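Home Reviews Packing & Sorting Archive Contact
4 min read

Larkari sorting arm: two months on our returns bench

We repack learning kits. Schools send them back with half the foam letters in the wrong bags, and Mayuree Thaweesak and Ebise Kumsa put them right again. Larkari's salesman, Dougal Rutherford, told us the arm would "free them up." I've heard that about a label printer.

Setup was fine, I'll give them that. It bolted to the bench in a morning, and the Clandeck software that runs it is plain enough that Kamol Yensuk was teaching it new pick points by lunch. The manual is 183 pages and you need maybe 17 of them.

The arm likes letters lying flat with a bit of space between them. Tip a bag out in a heap and it dithers. So now a person spreads the letters out first, which was never a job before. Ebise does most of it. She says her hands are less tired and her back is more tired, because she stands at the feed end all shift and used to sit.

Our best day was 2779 letters. Larkari will want to quote that. Mayuree was clearing misgrabs the whole time and skipped her afternoon break to do it, so I wouldn't put it on a poster.

What bothers me more is the talk. Sorting was a chatty job, two people across a table. With the arm in between they work at opposite ends, and when it stops, whoever is closer gets blamed. The Clandeck screen logs every stop with a name next to it. We asked for the names to come off. That took a month of emails and it's still on by default after each update.
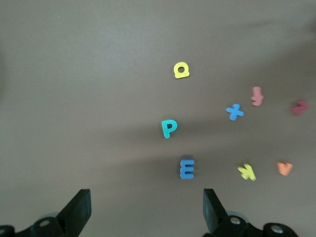 Pongsak Ruangrit, who runs our floor, is happier with it than I am. He points out that new starters learn the bench faster now, and that the late shift can keep going with one person. Fair enough, but one person on a late shift is a saving for him and a long evening for somebody else.

The service contract goes through Vimham. They answer the phone. Spare fingertips cost too much and come only in packs.

Would I buy it again? For trays of one product, maybe. For mixed returns I'd rent first, and I'd ask the people on the bench before signing. We asked them in January, after the deposit had gone out.

2 stars out of 5, and one of those is for Kamol.

Next review Previous review Back to top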